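**Prulham puts gear-assembly cell on hold until bidders show parts going together**

PRULHAM, October – Prulham Gearworks will not sign for a robotic assembly cell this year. The firm has read the bids from Grundholm and Tedent and finds that both promise more than they prove.

The job is a dull one: pick up a small gear, line up its shaft, push it home, do it again. Fitters on the Agbayani line do it by hand all day. Both bidders say a two-finger gripper can take it over, and both sent simulated trials in support. Prulham's view is that a simulation is a fair place to start and a poor reason to spend money.

"I have been shown a lot of gears that never had oil on them," said Rhea Cruzado, head of purchasing. "I want to see ours, out of our bins, with the burrs still on."

The work under discussion is the handling of toothed gears on short shafts among other loose parts, with a gripper closing in from either side.

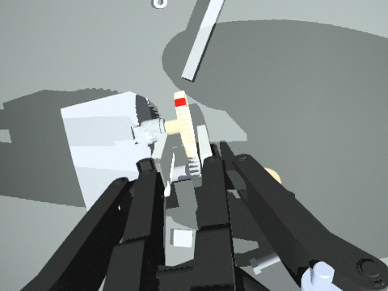
Imelda Navarro wrote in reply to the draft plan that waiting has a price too, and that the firm should at least put down a deposit before the quotes run out. Purchasing has noted the point and has not changed its mind. A deposit, it says, tends to become an order.

The lower of the two quotes stands at £258,000. It leaves out guarding, spare finger pads, training and the cost of stopping the line while the cell goes in. Neither bidder has yet put a figure on a yearly service contract.

Before any money is set aside, each bidder must:

- run 100 assemblies in a row on Prulham's own parts, with failures logged
- price everything left out of the first quote
- name who answers the phone when the cell stops at 9 on a Friday night

Bids that meet all of this will go into next year's budget round. If none do, the money stays where it is and the fitters carry on.

Press contact: Rhea Cruzado, Purchasing, Prulham Gearworks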